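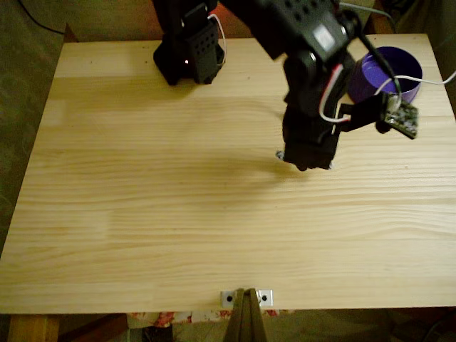 Trangate Open Day Arm Recordings

Data card and README, release 2

What this is

A set of short recordings made during the November open day at the Trangate workshop. Visitors were invited to drive a small robot arm at a table and try a simple pick-and-place job. Each try was saved as one episode. The release holds 346 episodes.

Magdy Lahlou ran the table and Mounir Cherkaoui wrote the recording software and this card. Send questions to either of us through the Trangate front desk.

The table

The arm works over a light pine tabletop made of glued strips. The grain is easy to see from the camera and runs sideways across the view. The arm itself is black, built from servos and brackets, and it throws a soft shadow on the wood. If you plan to segment objects by color, look at the shadow first. It was the main cause of bad masks in our own tests.

A round purple container stands near the far right corner. The cables were left loose enough for the arm to reach both sides of the table, so they come into view in many episodes. We did not mask them out.

How the open day ran

Doors opened at 10 in the morning on a Tuesday. The program had three parts:

1. A ten-minute talk by Magdy on how the arm is put together and what each joint does.
2. A demonstration run, with Mounir driving.
3. Open turns for visitors, one person at a time, until 4 in the afternoon.

The two demonstration runs are included and are marked "demo" in the operator column. All other rows say "visitor". We did not keep names, ages or any other personal details, and no sound was recorded.

Visitors got one practice move before recording started. Most used the hand controller. After lunch we also offered keyboard control, and those episodes have "kb" in the input column. Keyboard runs are slower and have more stops in them.

The task

Pick up a foam block from the table and put it down on a mark on the other side. The block was placed by hand before each turn, so its starting spot varies. The operator could stop at any time. An episode also stops by itself when it reaches 2625 steps.

Success was judged by Magdy at the table and typed in right after the turn. A block touching the mark was counted as a success, even if it was not fully on it. We did not go back and check these labels against the video.

Files

episodes.csv: one row per episode, with operator, input, length in steps, and success
joints/: joint positions and commands, one file per episode
video/: one video per episode from the fixed camera
notes.txt: what Magdy wrote down during the day, typed up with spelling fixed
splits/: a suggested split with 200 episodes for training and the rest for testing

Joint values are in degrees. Gripper opening is stored as a number from 0 (closed) to 1000 (fully open). Times are counted from the start of each episode.

Known problems

The camera was bumped shortly before noon and put back by eye. Episodes from before and after the bump do not line up exactly. The row where this happened is marked in notes.txt.

Daylight from the side window changes through the afternoon. Color values drift with it.

Several visitors let go of the controller before the arm had come to rest, so the last few steps can show movement with no command behind it.

The arm is viewed from one side only. When the gripper is low, it can hide the block.

Use

You may use the recordings for teaching and research. Please do not use the success rate to compare arms or controllers. Visitors had very little practice and the task was set up to be fun for a walk-in crowd.

If you publish something with this data, cite it as "Trangate Open Day Arm Recordings, release 2".

Changes since release 1

Fixed swapped column names in the joint files.
Added the input column.
Removed four episodes that had video but no joint data.
Added notes.txt.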